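Wednesday, bench notes - Stirnbridge stair job, newel and handrail mockup

Finally got to cut into the white oak! Hernán Benavides picked it up from Esposito in the morning and it is gorgeous stuff, straight and calm with hardly any sapwood. Moisture meter gave me 8 percent at both ends of every board I tried, so no sitting around waiting for it to settle.

First job was the template for the volute. I drew it full size on brown paper, hated it, drew it again with the eye pulled in tighter, and liked it so much that I went straight to MDF. Bandsawed proud of the line, then spokeshave and a long flexible sanding stick. The second curve runs into the straight rail without any flat spot now (close your eyes and run a thumb along it, you feel a bump long before you see it). Template is hanging by the shaper, marked STIRN V2. V1 is in the burn pile, please don't rescue it.

Rail height: drawings say 900 mm off the nosing line. I want to check that against the finished treads on site before we drill anything, as the client was still wavering over the runner last time we talked.

Turned two test balusters from poplar offcuts, 48 mm square blanks. The plain taper took no time. The twisted one is where the fun was! Laid it out as a single start with masking tape wrapped round the cylinder, sawed down the line to depth, then round rasp, then cloth-backed paper pulled like a shoeshine rag. Rough near the bottom end where I got impatient, but the top two thirds look great and the shadow lines are better than I hoped. Next one gets a double start and a slightly longer pitch.

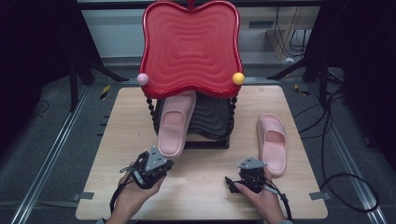

*Red chair with the twisted black legs, pink slide on the seat.*

Things learned on the twist, before I forget:

- Mark the depth on the saw with tape. I went over in one place and chased it all the way round.
- Go downhill from both sides of the bead. Poplar forgives you, the oak won't.
- Stop the twist short of the square, 24 mm looks right. Any closer and the shoulder looks pinched.
- 80 grit, then 120, then quit. It's only a sample.

Glue test for the rail joints went on before lunch: one with the rail bolt alone, one with bolt and two dowels. Leaving both clamped overnight. My money is on the dowels mattering more for keeping the profile from rotating while you tighten up than for any strength, but I'm happy to be wrong.

Finish samples: three coats of the Clanent hardwax on one half of the oak offcut, the Drelavport water-based matte on the other. The hardwax warms it up beautifully. The matte keeps it pale, closer to what the client pointed at in the sample box, and it's dry enough to sand by the time you've made coffee. I'd put both in front of them and say nothing.

Hernán also rehung the lathe belt, so the squeal at low speed is gone. What a difference! I could hear the tool cutting for the first time in weeks.

Left to do:

- double start twist, poplar
- break the two glue joints and write down how they failed
- email Stirnbridge about the runner thickness
- re-saw the 454 mm offcuts for newel cap blanks, grain matched, keep them in order
- order more rail bolts, down to the last handful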